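Stutwood cafe asks customers to skip the lid

A Stutwood cafe will stop handing out lids and straws with takeaway drinks from May unless customers ask for them. Szabo, on the corner opposite the library, says it went through 154 sleeves of lids last year.
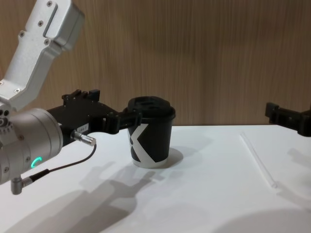
Esperanza Zamora

Black paper cups with a matching plastic lid are a common sight on Stutwood's benches and tables, and the cups themselves will stay. Customers who bring their own mug will get 70 cents off any hot drink – up from 50 cents now.

Clear plastic straws will be kept behind the counter. The cafe plans to review the change after 17 weeks, and its second shop in Oltska may follow. Both shops open at 6.30 am.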